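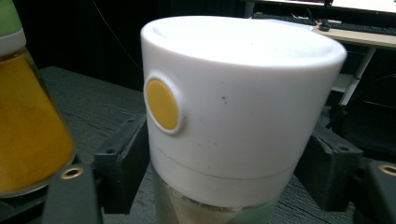 Récipient blanc à bouton jaune, partie inférieure translucide.

Flekinano, service Alimentation et foyers
Fil : ranger et conserver les denrées sèches

1/11
Le service Alimentation et foyers de Flekinano ouvre sa campagne d'automne consacrée à la conservation des denrées sèches à domicile. Le présent fil en reprend les recommandations principales. Il s'adresse aux ménages du quartier Mendoza et aux personnes inscrites aux ateliers de la maison Skirnwood.

2/11
Sont concernés les farines, semoules, riz, légumineuses, flocons, pâtes, sucres et fruits secs. Les conserves, les produits frais et les huiles feront l'objet d'un autre fil.

3/11
Avant tout achat de contenants, il est conseillé de dresser l'inventaire du placard. Sortez l'ensemble des paquets, regroupez ceux de même nature et relevez les dates. Les paquets entamés en double peuvent être réunis s'ils portent la même date. Dans le cas contraire, on termine le plus ancien.

4/11
Le tri se fait sur un plan de travail propre et sec. Après un nettoyage à l'eau savonneuse, laissez la surface sécher complètement avant d'y poser les paquets ouverts. Une table en bois brut demande davantage de temps qu'un plan stratifié. La farine renversée se ramasse à la brosse, puis au chiffon à peine humide.

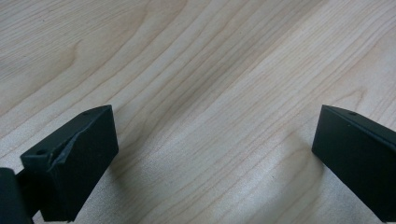

5/11 – Choisir un contenant
Un bon contenant ferme bien et se lave facilement, y compris dans les angles et sous le joint. Le verre, le métal et le plastique apte au contact alimentaire conviennent. Une paroi transparente permet de suivre le niveau ; elle impose en revanche un placard fermé pour les produits sensibles à la lumière, comme les noix ou les farines complètes.
Les bocaux de récupération sont acceptés dans nos ateliers, à condition que le couvercle ne soit ni rouillé ni déformé.

6/11 – Étiquetage
Inscrivez le nom du produit, la date figurant sur l'emballage d'origine et la date d'ouverture. Pour les produits à cuire, ajoutez le temps de cuisson. Les mentions relatives aux allergènes doivent être conservées : découpez-les sur le paquet et glissez-les sous l'élastique ou au dos du bocal.
Le modèle d'étiquette Rirnura, à imprimer, est disponible à l'accueil. Il compte 26 cases par feuille.

7/11 – Dates
Rappel utile : la mention « à consommer de préférence avant » renseigne sur la qualité du produit. Passé ce délai, un riz ou des pâtes bien conservés restent en général consommables, même si le goût ou la texture ont pu évoluer. La mention « à consommer jusqu'au » doit, elle, être respectée. Les farines complètes rancissent plus vite que les farines blanches. Une odeur âcre suffit à les écarter.

8/11 – Mites alimentaires
Des fils soyeux dans un paquet, de petites larves claires ou des papillons gris-brun près du plafond doivent alerter. Jetez les produits atteints dans un sac fermé, sorti le jour même. Aspirez les rayonnages, les angles et les trous de taquets, puis lavez au vinaigre blanc dilué. Les insecticides en aérosol sont à proscrire à proximité des aliments. 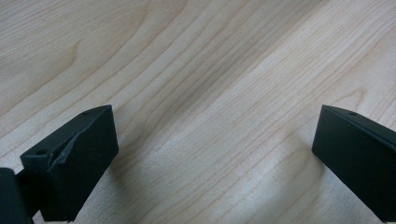 Dernière modification : lundi 11 octobre 2021

9/11 – Ateliers
Mme Prasanna Pathirana animera deux ateliers à la maison Skirnwood au cours du mois d'octobre. Le premier portera sur l'inventaire et le rangement, le second sur la cuisine des fonds de paquets. L'entrée est libre, sur inscription à l'accueil. Les participants sont invités à apporter un contenant vide et un produit sec qu'ils n'utilisent jamais.

10/11 – Recette de l'atelier
Galettes de fonds de placard, pour 2 personnes : 200 g de lentilles ou de pois cassés cuits et bien égouttés, un œuf, deux cuillerées de flocons ou de semoule, un oignon émincé, du sel, une pincée de cumin. Écrasez grossièrement, laissez reposer, façonnez et faites dorer à la poêle sur les deux faces. Si la pâte se défait, ajoutez un peu de semoule.

11/11 – Contact
Les questions relatives à la campagne sont à adresser à M. Crisóforo Huerta, chargé de l'information des ménages, par message privé ou au guichet de Mendoza aux heures d'ouverture. Les établissements scolaires souhaitant recevoir les étiquettes en nombre voudront bien préciser le nombre de classes et le nom de la personne qui viendra les retirer.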